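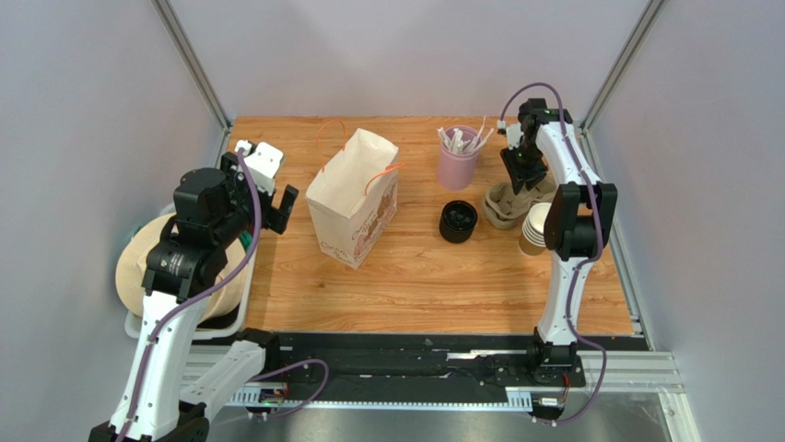
A tall paper bag on a wood-grain tabletop.

Bag Lunch Stories: call for participants

Did you carry your lunch to school or work in a paper bag? Do you still? Then we would love to hear from you!

The Tonholm Local History Room is putting together a project on packed lunches in our town, from the years when the Derko cannery ran three shifts a day up to this very week. We are looking for 12 people who will sit down with us for a recorded talk, and for a much larger number who will fill out a short written form (one sheet, both sides, and you can skip any question you like).

Why lunch? Two winters ago we were sorting the cannery's old employee newsletters, and we kept getting stuck on the recipe corner. There were sandwiches in there we had never heard of. Cold baked bean and onion on rye! Cream cheese with chopped olives and a spoonful of pickle juice! We started asking people at the front desk whether they remembered eating these things, and nearly everyone had something to tell us, often about who got up early to make the sandwich, or who traded with whom on the loading dock. The newsletters have the recipes, but the trading and the early mornings are missing, and we want them written down while we can still ask.

Who can take part

Anyone 16 or older who lives, works or went to school in Tonholm or Skurkley, now or in the past. You don't need to have worked at the cannery. We would be very happy to hear from bus drivers, night nurses, farm hands, school cafeteria cooks (yes, you too, we want the other side of the story), people who packed lunches for a big family, and people who came here from somewhere else and brought a different idea of lunch with them. If you are under 18, a parent or guardian has to sign the form with you.

You don't have to be a good talker. Some of the nicest pages we have so far are four lines long.

What you would be doing

Recorded talks last up to an hour and a half and take place in the reading room on the second floor of the Lakatos Building. There is an elevator by the side door on the parking lot. If stairs, elevators or driving are a problem, tell us and we will come to your kitchen table. You will get a copy of the recording and a typed version, and you can strike out anything you don't want kept before it goes into the collection.

The written form can be picked up at the front desk or mailed to you with a stamped return envelope. Please write by hand if you can; we love seeing the handwriting, but typed is fine.

We are also borrowing things. Lunch pails, thermos bottles, wax paper, recipe cards, notes that were tucked in next to the apple, photos of break rooms and picnic tables. We scan or photograph them and give them back the same day. So far the collection holds 324 scanned items, and the newsletter pages alone come to 2,172, so we do know our way around the scanner by now.

What you get

Each person who does a recorded talk receives $40 and two copies of the finished booklet. Everyone who sends in a form gets one copy. We are printing 500, with a recipe section at the back, and there will be a tasting evening when it comes out. The bean and onion sandwich will be served. Bring a friend who likes onions.

Good to know

Talks can be held in English or Spanish. For other languages, bring a family member along or ask us and we will try to find someone. Your name can be printed in full, shortened to a first name, or left out. You can change your mind on that until the booklet goes to the printer.

How to sign up

Leave a note at the front desk of the History Room or put one through the mail slot in the door, with your name, a phone number or address, the best time of day to reach you, and a line or two on what you ate and where you ate it. Sign-up for recorded talks opens on March 3, 2018 and stays open until all the places are taken. Written forms are welcome through the end of summer.

Front desk hours: Tuesday to Saturday, 10 to 4. Closed for lunch from 12:30 to 1.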